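`pavliuk-folds`는 집에서 쓰는 천을 펴고, 접고, 다시 펴면서 적은 메모 모음입니다. 침대 시트, 수건, 얇은 담요, 식탁보, 행주, 그리고 뭐라고 불러야 할지 끝까지 합의를 못 본 네모난 천들까지 들어 있어요. 천 접는 이야기만으로 저장소 하나를 채울 수 있을까 싶었는데, 채우고도 남았습니다!

# Pavliuk 천 접기 기록

- 버전: 2
- 갱신: 2023년 11월 14일
- 천: 116장
- 기록: 2,077건
- 접는 법: 20가지
- 기록 언어: 한국어 (천 이름과 일부 메모에 영어, 우크라이나어 병기)
- 관리: Halyna Mykhailiuk, Rasha Smadi

## 무엇이 들어 있나

기록 한 건은 천 한 장을 한 번 접은 이야기입니다. 어떤 천인지, 어떤 방법으로 접었는지, 시작할 때 주름이 어땠는지, 접고 나서 모서리가 얼마나 맞았는지를 적습니다. 그리고 맨 끝에 자유 메모 칸이 있습니다. 사실 이 칸이 제일 재미있습니다. "왼쪽 귀퉁이가 자꾸 말려 들어감", "다리미 생각남", "이 천은 반으로 접으면 절대 반이 아님" 같은 말이 그대로 남아 있어요. 맞춤법만 조금 손보고 말투는 건드리지 않았습니다.

큰 시트는 처음부터 끝까지 이 자료의 주인공입니다. 작은 수건은 손목만 움직여도 접히는데, 시트는 팔을 다 벌려도 반대편 모서리가 저쪽에 있거든요. 펴는 방법도 사람마다 달라서 한 번에 털어 펼치는 사람이 있고, 가운데부터 손바닥으로 밀어내는 사람이 있습니다. 그래서 `flatten` 항목을 따로 만들었고, 시트 기록에서는 꼭 채우도록 했습니다.
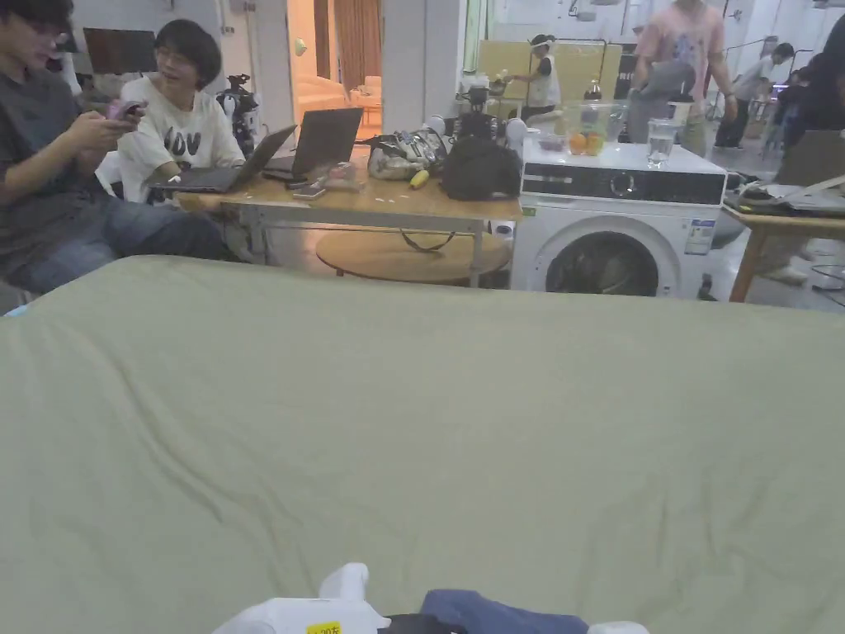

*세이지 그린 시트. 잔주름이 비스듬히 지나간다.*

이런 주름은 `wrinkle_start`에 `soft`로 적습니다. 손끝으로 만졌을 때 골이 얕고, 당기면 금방 퍼질 것 같은 주름이요. 접힌 자국이 선으로 또렷하면 `crease`, 천이 뭉쳐서 아래쪽이 안 보이면 `bunched`입니다. `soft`와 `crease` 사이에서 망설여지면 `soft`로 적고 메모에 한마디 남겨 주세요. 10월 기록부터 이렇게 하고 있고, 그전 기록은 적은 사람의 판단대로 두었습니다.

## 파일

```
pavliuk-folds/
 README.md
 fabrics.csv
 folds.csv
 methods.md
 notes/
 CHANGES.md
```

`fabrics.csv`는 천 목록, `folds.csv`는 접기 기록입니다. 두 파일은 `fabric_id`로 이어집니다. `methods.md`에는 접는 법을 글로 풀어 썼는데, 읽으면서 손이 따라갈 수 있게 쓰느라 꽤 고생했습니다. "위쪽"이 천의 위쪽인지 내 몸에서 먼 쪽인지부터 정해야 했어요. 이 저장소에서는 언제나 **몸에서 먼 쪽**이 위쪽입니다.

### folds.csv 항목

| 항목 | 뜻 |
|---|---|
| `fabric_id` | 천 번호 |
| `method` | 접는 법 이름 (`methods.md` 참고) |
| `surface` | 천을 올려 둔 자리: 침대, 천을 씌운 테이블, 맨 테이블, 바닥 |
| `flatten` | 펴는 방법: `shake`, `palm`, `pull`, `none` |
| `wrinkle_start` | 시작할 때의 주름: `soft`, `crease`, `bunched` |
| `corner_match` | 모서리가 맞은 정도: `good`, `okay`, `off` |
| `redo` | 다시 펴서 접었는지 |
| `note` | 자유 메모 |

`corner_match`는 자로 재지 않고 눈으로 봅니다. 적는 사람 눈이 엄한지 너그러운지에 따라 차이가 나므로 세밀한 비교에는 맞지 않습니다. Milovan Vasić이 적은 기록은 `off`가 유난히 많은데, 천을 대충 접는 사람이라서가 아니고 모서리에 아주 진지한 사람이라 그렇습니다.

## 자리와 색

같은 수건도 어디에 올려놓느냐에 따라 느낌이 완전히 달라집니다. 맨 나무 위에서는 천이 미끄러져서 접는 동안 전체가 슬금슬금 돌아가요. 천을 씌운 테이블에서는 잘 붙어 있는 대신, 급하게 당기면 밑에 깐 천까지 같이 따라옵니다. 푹신한 자리에서는 손으로 누른 곳이 꺼지면서 없던 주름이 생기고요. `surface` 항목은 원래 없었는데 Rasha가 메모를 읽다가 "이거 다 테이블 얘기잖아요!" 하는 바람에 생겼습니다. 덕분에 옛 메모를 다시 훑으며 빈칸을 채웠고, 메모만으로 알 수 없는 기록은 `unknown`으로 남겼습니다.

색도 은근히 중요합니다. 밝은 바탕에 밝은 천을 올리면 가장자리를 찾느라 자꾸 고개를 숙이게 됩니다. 크림색 바탕에 파란 천이면 접힌 자리와 늘어진 자락이 한눈에 들어와서, 처음 접어 보는 분께는 이 조합을 늘 권합니다.
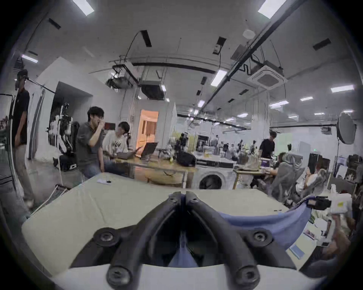 **Clutia 생활직물팀**

파란 천은 팀에서 제일 손이 많이 간 색입니다. 수건도 파랗고 행주도 파랗고, 얇은 담요까지 파래서 `fabrics.csv`의 색 이름이 한동안 엉망이었어요. 지금은 `blue`, `navy`, `light_blue`로만 나누고, 그 이상은 `color_note`에 마음껏 적습니다. "비 오기 전 하늘"이라고 적힌 칸도 있는데 지울 생각이 없습니다.

## 기록하는 법

1. 천을 자리에 올리고 먼저 `surface`와 `wrinkle_start`를 적습니다. 접고 나서 적으려고 하면 시작할 때 모습이 기억나지 않습니다.
2. 접는 법을 고릅니다. 목록에 없는 방법이면 `other`로 두고 메모에 순서를 써 주세요.
3. 끝까지 접습니다. 중간에 마음에 안 들어도 일단 끝내고, 다시 접은 것은 새 기록으로 올립니다.
4. 모서리를 보고 `corner_match`를 적습니다.
5. 메모 한 줄. 한 단어여도 괜찮아요.

옆 사람과 이야기하면서 접어도 됩니다. 조용히 접은 기록보다 메모가 훨씬 길고 생생해서 오히려 반갑습니다. 다만 둘이서 한 장을 맞잡고 접었을 때는 메모에 `둘이서`라고 꼭 남겨 주세요. 큰 시트는 둘이 접으면 완전히 다른 일이 됩니다.

## 알아 두면 좋은 점

- 고무줄이 들어간 매트리스 커버는 아직 몇 장 되지 않습니다. Oleksandra Zhuravel이 접는 법을 정리하는 중인데, 귀퉁이를 서로 끼우는 단계를 글로 쓰다가 벌써 여러 번 갈아엎었습니다. 응원해 주세요!
- 옷은 넣지 않았습니다. 소매가 있는 순간 이야기가 너무 길어집니다.
- 수건 기록은 같은 방법에 몰려 있습니다. 다들 집에서 접던 대로 접으니까요. 골고루 쓰고 싶다면 `method`별로 나누어 뽑는 편이 좋습니다.
- 다림질한 천과 하지 않은 천은 구분하지 않습니다. 아는 경우에만 메모에 적혀 있습니다.
- 천의 크기는 `small`, `medium`, `large`로만 적었습니다. 세탁하면서 줄어드는 천이 있어 정확한 치수는 뺐습니다.

## 어디에 쓰면 좋을까

접는 법 안내문을 쓸 때, 손일을 설명하는 한국어 표현을 찾을 때, 수업에서 "순서를 글로 쓰기"를 연습할 때 잘 맞습니다. Bidach 공방에서는 `notes/`에 있는 글만 뽑아 읽으면서 비슷한 표현끼리 묶어 보았는데, "펴다"를 대신하는 말이 그렇게 많을 줄 몰랐다고 합니다. 쓸다, 밀다, 다독이다, 잡아당기다, 숨을 죽이다. 마지막 것은 솜 담요 메모에서 나왔습니다.

메모에는 적은 사람의 이름이 들어 있지 않습니다. 기여자 가운데 이름을 밝히겠다고 한 사람만 이 문서에 실었습니다.

## 바뀐 점

- **버전 2**: `surface` 추가, 색 이름 정리, 시트 기록의 `flatten` 필수화. 거의 20가지 접는 법이 모두 `methods.md`에 풀이되어 있고, 빠진 것은 귀퉁이 끼우기처럼 아직 쓰는 중인 방법입니다.
- **버전 1**: 수건과 행주로 시작. 시트는 나중에 합류.

## 함께하기

새 천, 새 방법, 오타 신고 모두 환영합니다. 천을 추가할 때는 `fabrics.csv` 맨 아래에 줄을 넣고 번호를 이어 주세요. 중간에 끼워 넣으면 `folds.csv`와 어긋납니다. 접는 법 풀이를 고칠 때는 바꾼 문장만 보내도 되지만, 보내기 전에 꼭 천 한 장을 꺼내 놓고 쓴 대로 접어 보세요. Marichka Kushnir가 받은 글을 전부 직접 접어 보며 확인하고, 막히는 문장에는 막힌 자리에서 접다 만 모양을 설명해 답을 보냅니다.

행주 세 번 접기의 두 번째 문장은 지금도 의견을 받고 있습니다.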